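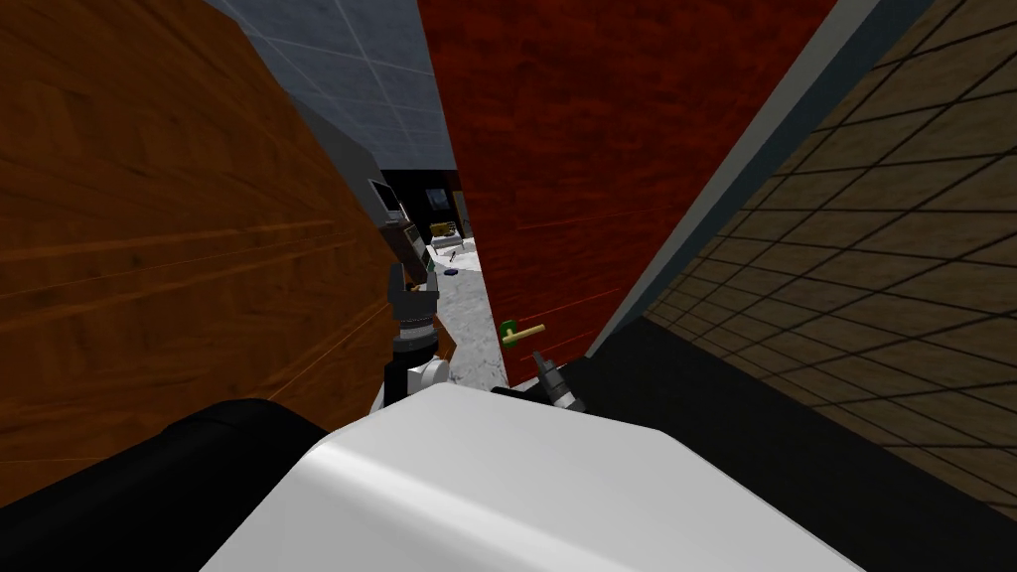 3.2 Setting up the door task in simulation

The Chow model is a two-arm mobile robot with a white upper shell and dark arm segments. All door trials were run in the Gronent simulator before any time was booked on the real machine at the Brokeck lab. The viewpoint is fixed to the robot and looks forward over the shell, so both grippers stay in view while the arms are raised.

The start pose puts the right gripper a short distance below the lever handle of the red door. The left arm reaches up into the gap with its fingers slightly open. Clearance is small on both sides – the brown panel and the door nearly meet – and most of the setup work went into the base position.

Setup procedure:

Load the apartment file and check that the door hinge is unlocked.
Home both arms, then set the base heading.
Raise the left arm first. With the right arm raised first, the elbow hit the collision limit of the panel.
Bring the right gripper to the pre-grasp point and save the joint values.
Run 14 dry cycles with the handle contact turned off.

3.3 Faults and maintenance

The July version of the model file had a wrong offset on the right wrist. It was found by comparing commanded and reported joint values over 439 steps. The offset was corrected in the model file and the arm was homed again. After the fix we repeated the full log of 754 steps and found no further drift.

Contact settings for the lever were reset 3 times. The simulator drops them on every restart – this is listed as an open issue in the Pruremmont course repository. The values are now written by the startup script.

Section last changed 16th December.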